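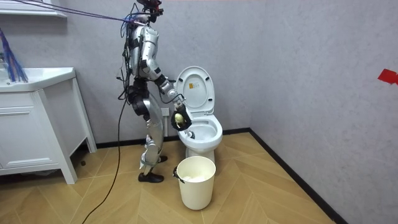
Water supply and drainage in Hamby

Hamby is a town on the lower Zindier, a slow river which gives the district its name. The public water supply of the town serves 1,321 connected properties. It is operated by the municipal waterworks, and the drains and sewers belong to the same office. Until the waterworks was opened, the inhabitants took their water from private wells and from two public pumps near the market.

Source and treatment

The water comes from four drilled wells at Zivby, on the higher ground to the north of the town. River water is not used for drinking, as it carries much clay after rain. From the wells the water goes through sand filters, where iron and manganese are removed, and then to a covered reservoir. The reservoir holds 702 cubic meters and lies high enough that most streets get their pressure without pumping. Only the houses on Niskanen Hill need a booster station, which was rebuilt by the engineer Shahzad Mughal after the old pumps failed during a cold February.

The water is hard. Kettles and shower heads become covered with scale, and many households use a small softener in the kitchen.

Distribution

The network has 27 kilometers of main pipe. The oldest parts are cast iron and the newer parts are polyethylene. Lead service pipes were once common in the old center and have been replaced street by street. Every property has its own meter, normally in the cellar or in a box beside the front door. The meters are read once a year.
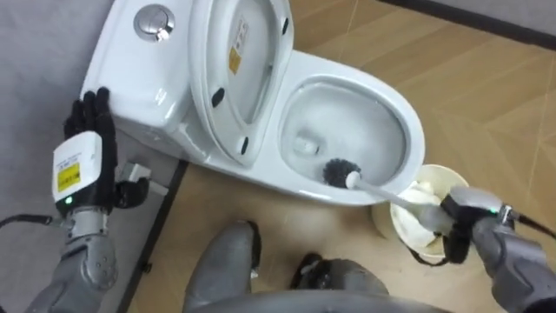

Is rainwater used for flushing in Hamby?

Some newer houses collect rainwater in an underground tank and use it for flushing and for the garden. The pipes for it must be separate from the drinking water pipes and clearly marked, and the waterworks inspects them before use.

Drainage

The sewers of the old center are combined, so that rain and household waste water run in the same pipe. In the later districts there are two pipes, and the rainwater goes directly to the Zindier. Local historian Callum Dawber has described how the first brick sewer followed the line of a filled ditch, and this explains its many bends.

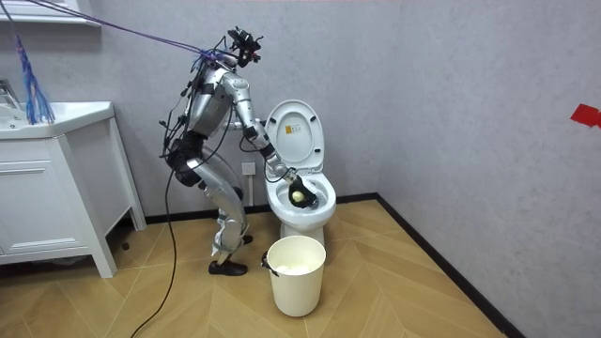

Complaints about sewer smell in Hamby come mostly from the streets with combined pipes, and mostly in dry summers. The local building rules require a water trap at every fixture that is connected to the drain. In a toilet the trap is part of the fixture itself, and the water standing in the bowl is the visible end of it. Floor drains in cellars are a more frequent cause of trouble, because they are seldom used and their traps dry out. The waterworks advises the owners to pour a bucket of water into such drains every few weeks.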